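Ticket 756
Site: Borkholm packing hall, bench 2
Raised by: Nadège Besson
Assigned to: Ikechukwu Usman
Status: Open, waiting on parts
Subject: Arm on bench 2 stops mid-shift, operators doing its share by hand

Nadège Besson, 7:40
Bench 2 stopped again just after start-up. Message on the screen is "grip not confirmed". I cleared it and it ran for a while, then the same message. Chiamaka and I have been loading by hand in between. Target for the bench is still set at 440 an hour, which was set with the arm running. Can someone change that while this is open? It shows red on the board and people from the other end of the hall keep coming over to ask what's wrong.

Ikechukwu Usman, 8:15
Looked at the log. All the stops are on the grip check and none are on the arm itself. Please don't clear it more than twice in a row - after that leave it parked and call me. Has the product changed? The grip settings are for the old Carretero cartons.

Chiamaka Nwankwo, 8:32
Same cartons. The sleeves are new, they came in with the January delivery and they feel slippery to me. We did tell the afternoon shift but I don't think it got written down anywhere.

Ikechukwu Usman, 9:50
Came down and parked the arm with the gripper open so I could check the fingers. There is a small chip near the tip of the right one where the coating has come away. Some scuffing on both. I don't know yet if the chip matters for the grip check, but I want the fingers replaced either way.

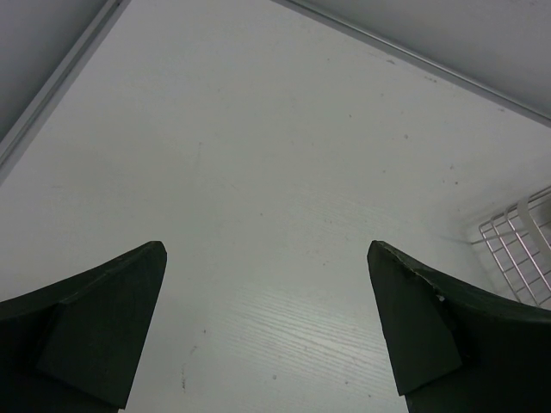 I have also put the closing force up one step and slowed the pick. Nadège, please run it like this until lunch and note the time of each stop on the sheet. I need the times more than the totals.

Nadège Besson, 12:10
2 stops, 10:25 and 11:40. Better than this morning. It is slow enough now that I'm standing waiting for it, so I've been doing labels in the gaps. That's fine for a day or so but it isn't how the bench was set up, and whoever is on it can't leave to help at the wrap station like we were told we would.

Osaze Etim, 12:45
Target on bench 2 is off the board until this ticket is closed. Hours worked by hand go down as normal hours, no need for a separate code. On the wrap station, I'll put Nneka there this afternoon.

Nneka Mohammed, 13:05
OK for today. I'd like it sorted before the Pludau order though, that's 3,000 cartons and we only agreed to one person per bench because the arm was meant to be doing the loading.

Ikechukwu Usman, 14:20
Fingers ordered from Mana, they haven't given me a delivery date. Keep the slow setting on. I'll try the old sleeves against the new ones tomorrow morning before the shift starts - Chiamaka, could you put a stack of each aside for me?

Chiamaka Nwankwo, 14:35
Done, they're under the bench. Old ones have the tape on.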